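# Can a robot take over small shop-floor chores? Report on our semester project

Author: Serpil Şimşekoğlu

Version of 26 Apr 2020

## 1. Why I chose this question

At my uncle's repair business, Taşdemir, there is a chore that everybody tries to leave to the next person. Used parts come back from customers in plastic bins: circuit boards, small solenoids, short cables with connectors. Somebody must take them out one by one, look at them, and put each where it belongs. I did this work for two summers. It is not difficult, but after some hours the fingers are tired and the mistakes begin.

When our course asked for a project about automation, I wanted to know if a machine can do this chore yet. I don't mean the kind of factory line where every part arrives in the same position. I mean the ordinary mess of a small shop, where the parts come as they come.

Many articles for the general public put household robots and shop robots in one group. I think this is fair. Emptying a bin of mixed parts is close to emptying a kitchen drawer. The objects are small, some are hard and some are soft, and they were never designed to be picked by a machine.

## 2. The task and how we divided it

We named our task set Flirka, so that we could talk about it without repeating a long sentence every time. It has three groups of objects:

- flat and stiff: circuit boards
- small with a tail: solenoids and similar parts with wires attached
- only soft: cable bundles

For each group the robot must reach the part, close the two fingers on it, lift it, and set it down at a place that we choose before the trial. We counted a trial as a success only if the part was set down without falling. In total we made 419 trials with the three groups, and we wrote down the result of each trial by hand in a notebook and later in a table.

## 3. Circuit boards

I expected the boards to be the easiest group, and in part I was right. A board is stiff, it doesn't change its form, and software for finding objects can learn its color and outline quickly. But a board which lies flat on the floor of a bin gives very little to hold. 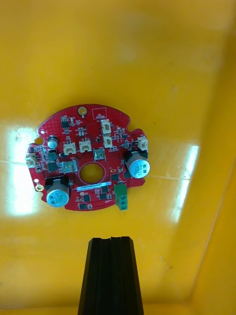

The fingers cannot go under it, so there are two choices. The first is to grip a tall component and lift the whole board by it. The second is to push the board against a wall until one side comes up a little. We did not like the first choice, because my uncle told me many times never to carry a board by its capacitors. A person follows this rule without thinking. For the robot we had to mark by hand which zones are forbidden, and after this the number of good grips became much smaller.

The second choice is better for the board but slower. It needs two movements where a person needs one -- and if the first movement goes a bit wrong, the second one starts from a position that the program did not expect. In my opinion this is the main difference between a worker and our system. The worker corrects during the movement, and our system corrects after it.

Shiny plastic was also a problem. Light from the ceiling makes white areas on it, and in our first version the program sometimes took such an area for a label or a metal part. We reduced this by changing the exposure, but we could not remove it completely.

## 4. Parts with a tail

The second group taught me the most. In our planning meeting we wrote "solenoid" in one line of the table, as if it were one object. For a gripper it is more like three objects tied together: a hard body, thin wires, and a connector at the end. 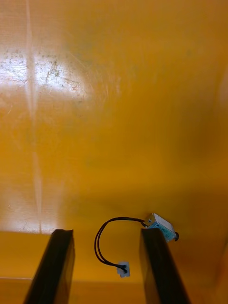 If the robot takes the body, the connector hangs down and can catch on something on the way. If it takes the connector, the weight of the body pulls on the wires. A person usually solves this by closing the whole hand around everything. With two stiff fingers there is no such possibility, and one must decide.

We decided for the body. The approach angle is then important, because the fingers should close across the short side and the wires should stay outside. We tried a small rule for this: find the end where the wires come out, and stay away from it. The rule is simple and it helped more than the larger changes that we made in the software. My supervisor asked if it would also work for a part with wires on both ends. I have to say that we did not test it.

## 5. Cables

Cables are where I stopped believing in a quick answer. A cable bundle has a new shape every time it is put down. The program has learned from examples, but no example is exactly repeated. We collected 400 pictures for training and planned to reach 2,000, which was too optimistic for one semester.

What we learned about cables can be said in a short list:

- A grip near a sleeve or a tie is more reliable than a grip on one single wire, because the strands are held together there.
- Twisted wires are easier for the program to find than a plain black wire, especially over a dark shadow.
- A connector at the end of a wire should be treated as a separate thing. Clear plastic is hard to find when the background shows through it.
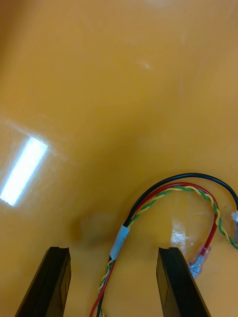 - Height is the hardest value to estimate. A wire which stands a little above the surface needs a different closing height from one that lies on it, and our depth values were not exact enough for such thin objects.

I also made a small comparison with a person. My classmate from the Bruvine group sorted the same cables by hand, and she could talk with me at the same time. She did not look at her fingers. I cannot give a fair number for this comparison, because she stopped to drink tea, but the robot was clearly behind.

## 6. The place where the work is done

In the beginning I thought only about the parts. Later I understood that the surroundings decide a lot. Our software, which we called Ferklow, plans a path for the fingers and treats everything else as an obstacle. If the area is open, the path is short. If there are walls and fixed pieces, the path becomes long, and sometimes there is no path at all.

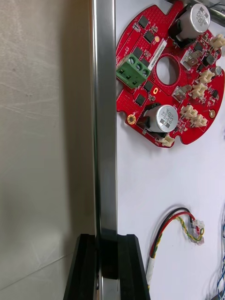
My own opinion changed most on the question of what should count as "one part". A worker at the bench sees a board and a cable near it, and knows that these are two separate jobs. The program has to be told. With the red board and the loop of red, black and yellow-green wires on the same white surface, the board is in the upper part and the loop in the lower part, and this kind of separation is what a simple program needs. The thin blue and white wires at the far right are a harder case, as only a part of them is in view and the program cannot know how long they are. A fixed thing such as the metal rail is also a surface that the fingers can close on, so it is necessary to teach the system what it should leave alone -- not only what it should pick.

Ferklow has now a list of fixed things, which we fill in by hand. For one bench this took me 47 minutes. In a shop where the furniture is moved often, I don't think anybody would do it.

## 7. So, can machines do it yet?

For boards, I would say yes with help. Someone must mark the forbidden zones, and someone must be near when a board gets stuck. For parts with a tail, sometimes. For cables, not in a way that my uncle would pay for.

I asked him this directly. He said that he would accept a slow machine if it worked through the night, but he would not accept one that needs him to stand next to it. I find this a better measure than the success rate, and I am sorry that I did not think of it before we designed the table.

## 8. What remains to be done

In June I will have access to the laboratory again and I would like to repeat the cable trials with softer fingertips. I also want to write down the time when a person must help, and not only if the trial was good or bad. The notebook pages and the table can be requested from me, but the notes in the margins are partly in Turkish.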